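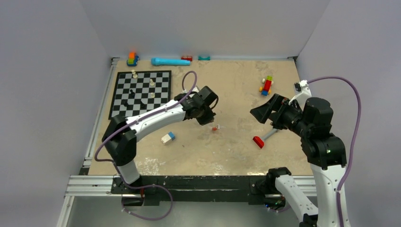

News » Club & Community

Home | News | Calendar | Past Issues | Contact

Print this page | E-mail to a friend

Endgame afternoons are back at Lotatska

23/02/2020

Get the boards out – the endgame afternoons are returning to the Lotatska reading room, and we couldn't be happier! Our December session was so much fun that people were still arguing over a rook ending while the chairs were being stacked.

The idea is the same as last time. Each table gets a board with only a few pieces left on it, you play it out, then you swap colours and try it from the other side. It's a terrific way to learn, especially if you usually run out of puzzle (or patience) before the queens come off. Beginners are very welcome, and the kids' tables will start with king and pawn, my favourite of the lot.

Positions come from the old Bianchini folder, which now holds 334 of them, all sorted by difficulty. We got through 172 last year, so there are plenty of fresh ones to sink your teeth into. If you have a favourite finish from one of your own games, write it on a card and pop it in the box at the Sernness desk.

Bring a board if you have a spare – roll-up ones are fine. Tea and slices afterwards, as always.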